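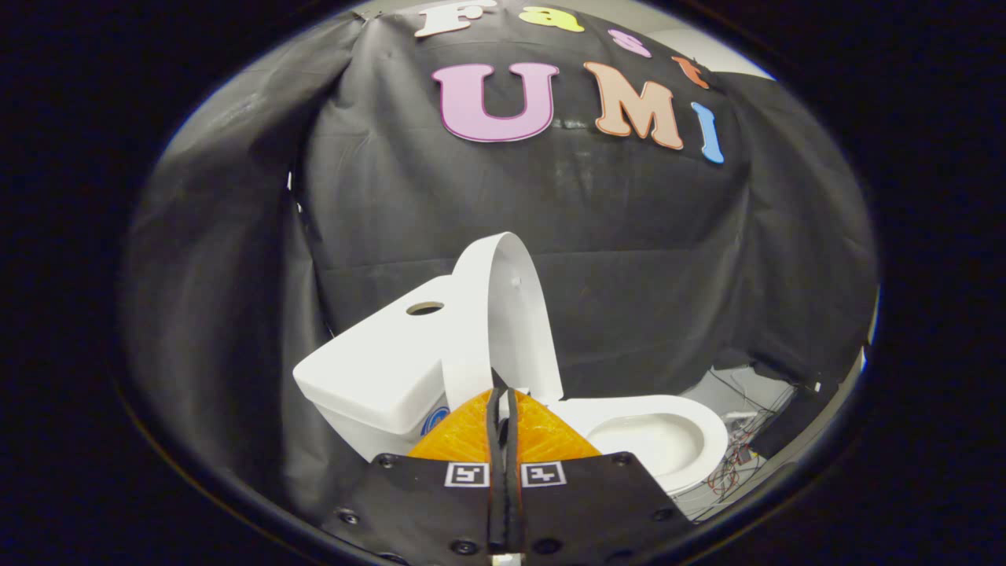 A white toilet in front of a black drape.

The woman who runs the plumbing counter at Tovar Home Supply in Honberg has a chair for visitors, and she likes them to use it. I had gone in for a washer and stayed through two cups of coffee, and by the second one she was telling me how she got into bathrooms in the first place.

"My father sold pipe, so I was going to do anything else," she said, laughing. "I studied bookkeeping! Then he hurt his back one May and I came in to cover for him, and I suppose I'm still covering."

That was a good while ago, and the shop has since taken over the old Grellance shoe store next door, which gave her the long wall where the faucets hang. She knows most of her customers by their houses. The older places up the hill have narrow bathrooms and stubborn floors, and she can usually guess what somebody needs from the street name alone.

I asked what people get wrong when they buy a toilet, and she put her cup down (it was clearly a favorite topic).

"They measure the room and they forget the drain," she said. "Measure from the finished wall to the middle of the floor bolts. Don't measure from the baseboard. And then sit on the thing in the store, please. You'd sit on a sofa before you bought it."

She doesn't push the expensive models. Her own, at home, cost $240, and she has never wished for a fancier one. What she does push is a decent shutoff valve, and she got quite worked up describing a neighbor's hallway after an old one gave way.

By then there was a couple waiting with a box of tile samples, so I paid for my washer and gave up the chair. "Come back if it drips," she called after me. "Come back anyway, the coffee's always on."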